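**October 4, 2022. Evaluation diary, household tasks, Hallton.**

The day was given over to table clearing. Meifang Hou asked at the morning meeting that I keep this record in full sentences, as the notes from March had proved hard for the Grolico office to follow. I shall try to oblige her.

The question put to us by Grolico remains the same as it was in spring: can a machine be trusted with the ordinary chores of a kitchen and dining room, without a person standing next to it? My own answer this evening is that it cannot yet, although I am less firm on the point than I was. A bowl on an open table is a fair request. A full sink is still beyond anything I would sign for.

Junhao Ye and I spent the first hour on the wording of the task sheet. The old sheet said "clear the table", and two assessors could read that in two ways. One would pass a run in which the bowl had been moved to the side, and the other would fail it. The new wording names the item, the place it is to be taken to and the state in which it should arrive. Chenxi Xiao objected that no person in a real home speaks in this manner. She is right, and her objection has been entered under open matters, but I have kept the wording for the present round.

We then discussed shiny surfaces. Anqi Jia has long held that the polish on a table does more harm to a run than the shape of the object standing on it. A ceiling light shows in the top as a bright patch, and a bowl has a second, blurred bowl beneath it. A person setting out breakfast pays no attention to either. Anqi wishes to have reflections scored as a separate heading, and I have agreed to this for the next 20 runs. Lise Dufour has asked for a cloth to be laid on the table for a further 20, so that the two sets may be compared. She has also asked who will iron the cloth. The matter was left open.

Lids took up most of the afternoon. The Prellirine arm closes on a bowl by the rim with fair regularity, and Junhao was pleased with it. A pot lid is another matter. The knob is small, the glass around it is slippery, and the steel rim throws light back at whatever is looking at it. I also raised the question of weight, as a pot that has stood on a hob with soup in it is not the pot that one lifts from a cupboard. Qiu, the planning software, holds a single entry for "pot" and makes no allowance for what may be inside. Chenxi will write to the suppliers and ask for this to be changed.

Meifang reminded us that the household plan runs to 1,000 attempts in all, and that 38 of these are set aside for lids. I consider that too few. She has promised to put the point to Grolico on our behalf, although she did not sound hopeful - the budget was settled in March.

The table work concerned a pink bowl and a dark pot with a glass lid.
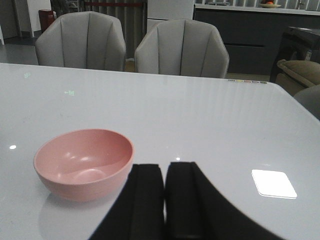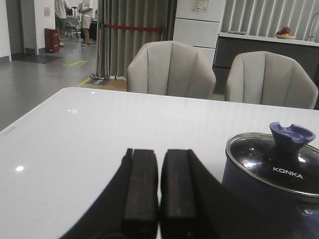 ## Matters to carry forward

- Junhao to send the revised task sheet to all assessors, with the old one withdrawn.
- Anqi to draft the scoring for reflections, on one page if possible.
- Lise to obtain the tablecloth and keep the receipt.
- Chenxi to write regarding the "pot" entry in Qiu.
- I am to read the shop-floor report, which has been on my desk for 3 weeks. Meifang tells me that its section on sweeping is the only one that bears on our work.

I left at half past six. Anqi was still at her desk with the scoring draft, which had by then reached its second page.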